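Wearing the gear: our house rules for glove sessions

I look after the written rules for hand-recorded demos at Pradico, and people keep asking me what a session looks like. So I put together a little gallery, with the rules we work by underneath. Flowers, cubes and a lot of cable!
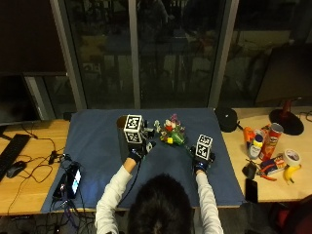
Both rigs on, both arms out over the blue cloth, the bouquet lying between them.

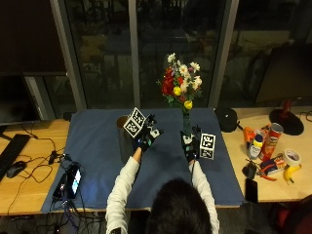

The flowers standing in the green glass vase, with a marker cube at each hand. 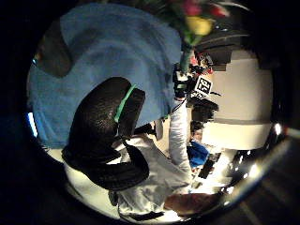
Same job from down at hand level – look for the yellow bloom at the top.

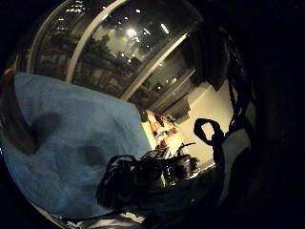
Blue glove, dark window and my old enemy, the black cables.

Foltau, June

OK, the rules. Gemma Haworth and I wrote the first version on one side of a page, and it has grown to 13 points (I know, I know). I won't paste them all, but these get the most questions.

Keep the marker faces clean and flat. No tape over the print, no thumbs on the pattern. If a corner has started to peel, swap it before you record anything.

Cables get checked before the gloves go on. Once both hands are covered you really can't sort out a tangle, and you end up asking a coworker to do it for you – ask anyway, please don't tug.

Write down what's on the table. Quang Tôn was the one who pushed for this, and I grumbled, and he was right. When we went back through almost 2000 clips for the Filov project, the ones with a proper object list took no time at all. The others ate most of my month.

Think about the glass. After dark a big window gives you a second set of ceiling lights, so we note it on the sheet and close the blinds if the room has them.

Breaks are part of the session. Anyone wearing the gear can stop whenever they like, mid-task included, and the clip just gets marked as partial. I'd put that one in capitals if Gemma would let me.

We're redoing the section on faces and bystanders next, and Kim has offered the first 400 clips to try it on. If your lab has wording you like for that, send it over, I'd love to borrow it.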